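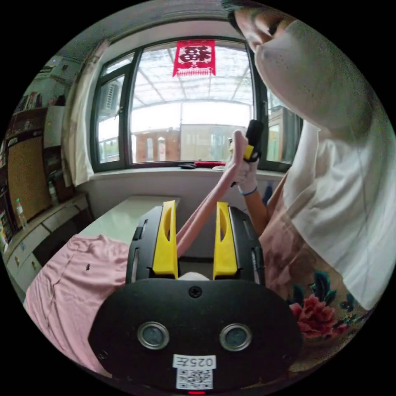 How Does a Robot Know Which Part Is the Sleeve?

By Gyula Csonka
3/18/19

Go grab a shirt. Any shirt, clean or dirty, I don't mind. Now close your eyes, drop it on the floor, open your eyes and pick it up by one sleeve.

Easy, right? It took you a second or two and you didn't even have to think. I write software for robots, and I have been working on that exact trick since November. My robot is still worse at it than my little niece, and she's four!

So let me tell you what goes on inside a robot's "brain" when it tries to pick up a shirt. I put "brain" in quote marks because it's a computer running a program. Our program is called Letallow, and most days I'm the one fixing it (or breaking it).

Why are clothes so hard?

Think about a coffee mug. If you turn it upside down, it's still mug-shaped. If you push it, it slides and stays mug-shaped. A program can learn what a mug looks like from the top, the side and the bottom, and that covers a lot.

A shirt has no shape of its own. It can be flat, or in a ball, or half inside out with one arm hiding underneath. When you pull on a sleeve the rest of the shirt comes along and changes shape while you're pulling. Programmers call things like this "deformable," a fancy word for squishy, floppy or bendy. Noodles are deformable. So are blankets, bread dough and your backpack straps.

Every time the robot touches the shirt, it has a brand new shirt to figure out.

Part one: seeing

A camera doesn't see a shirt. It makes a big grid of tiny colored dots called pixels, and each dot is just numbers for how much red, green and blue is in it. If you zoom way, way in on a photo you can find the dots yourself.

So the first job for the software is turning a pile of numbers into something useful, like "this patch of dots is sleeve." We call this perception.

You might say, "Just look for pink!" And that works great for a pink shirt on a white table. I tried it in my first week and felt very smart. Then somebody walks by in a shirt with pink flowers on it, and the robot wants to fold the person. Color by itself gets you in trouble.

What we do now is show the program lots of pictures of clothes where a human has already marked the parts: sleeve, collar, hem, sleeve, tag. The program makes a guess for a picture, checks its guess against the human's marks, and changes some numbers inside itself so the next guess will be a little closer. Then it does that again, and again, and again. This is called training. We leave it running overnight, and once we let it run a whole week without stopping. That's 168 hours, and the computer room got very toasty.

Try it yourself: take a close-up photo of a wrinkly shirt and show it to somebody in your family. Can they tell which part they're looking at? Close-ups are tricky for people too, and a camera mounted on a gripper has to work with close-ups all day.

Part two: deciding

Okay, let's say the program has found the sleeve. Now what?

It needs a plan. A plan is a list of moves, in order. Here's one of ours, in people words:

Move above the end of the sleeve.
Open the fingers.
Go down until you're just touching the table.
Close the fingers.
Lift a little.
Look again. Do you have the sleeve?

Six steps, and the last one is my favorite, so much so that I want you to read it twice. Look again. Early on we left that step out, and our robot would miss the shirt completely and then "fold" plain air, very carefully, with perfect corners. It was beautiful and totally useless.

Plans can also go back to the start. If the answer to "do you have the sleeve?" is no, the program jumps to the top of the list and tries again. You may have used a loop like that if you've ever coded a game with blocks that snap together. Same idea! I use loops every single day.

Part three: moving

Having a plan isn't the same as doing it. If I tell you "put your hand on the table," you don't work out how hard each muscle should pull. A robot has to. The part of the software that takes care of this is called control.

Control is a lot like riding a bike. You drift a bit left, you steer a bit right. Too much right? Steer left. You're checking and fixing the whole time. Our control program checks where the fingers are and where they're supposed to be 21 times every second, and each time it gives the motors a tiny nudge. Some robots check a whole lot faster than that, but shirts are slow and soft, so we can be pretty relaxed.

Squeezing is part of control too. Squeeze too softly and the cloth slips out. Too hard, and the fingers grab a big wad of shirt along with the piece they wanted. I spent most of a rainy afternoon on one number, the squeeze number, making it bigger and smaller and bigger again. When I finally liked it I wrote it on a sticky note, and then I lost the sticky note.

Learning by copying

Now for the part kids ask me about the most when I visit schools. How does the robot know what a good fold is in the first place?

We show it.

Picture a robot's gripper with the arm taken away and a handle put on. A person holds one in their hand and works it with a trigger, so the fingers open and close when the person wants them to. Then they use it to do the job. They hold up a sleeve, pull it straight, lay it down, smooth it out. Cameras near the fingers record everything from the gripper's point of view, and the fingers are right there in the picture too. Having yellow ones helps, because I can spot them against almost any laundry.

One time through the job is called a demonstration, or a demo. You can do this at an ordinary table in an ordinary room with a window and some books on the shelf, and I like that a lot. Real rooms have curtains and water bottles and sunshine coming in from a funny angle. If the software only ever sees one empty room, it gets confused when it goes anywhere else.

My friend Kenneth Sison in Komano looks after all our demos. We had 2,000 of them the last time I asked him. His part of the software is what we call tooling, meaning programs that help us make the other programs. One of his tools lines up the video with the finger movements, so that when the fingers close in the video, the record says "closed" at that same moment. If those two slip apart even a little, the robot learns to grab too late. He also gives every gripper its own number, so when one camera gets smudgy he knows which one to go and wipe.

After that it's training again, like with the sleeve pictures. The program looks at what the gripper saw, guesses what the person did next, and checks. Wrong? Change some numbers, try another one.

Does it understand what it's copying? Nope! It has no idea what a shirt is for. It doesn't know you wear it. If all the people in our demos started with the left sleeve, the program would think starting on the left was a law of the universe. So we ask people to mix it up. Start left, start right, make a mistake and fix it. The mistakes are super useful, because then the robot gets to see how a person gets out of a mess.

Be the robot

You need two people, one shirt and a pair of kitchen tongs.

One of you is the robot. Hold the tongs and close your eyes. The other one is the software, and can only use these words: left, right, forward, back, up, down, open, close.

Get the robot to pick up the shirt by the end of one sleeve and lay that sleeve across the middle. No cheating and no saying "over there"!

When you've done it, swap. Then try it with the robot's eyes open and the software facing the wall. Which was harder? The first time I played I was the software, and I forgot to say "open" before I said "down." I make the same mistake at work.

Words to know

Perception: turning camera numbers into facts about the world
Planning: picking which moves to make, and in what order
Control: making the motors do the moves
Demonstration: a person doing the job so a program can copy it
Training: guess, check, change, repeat
Deformable: floppy!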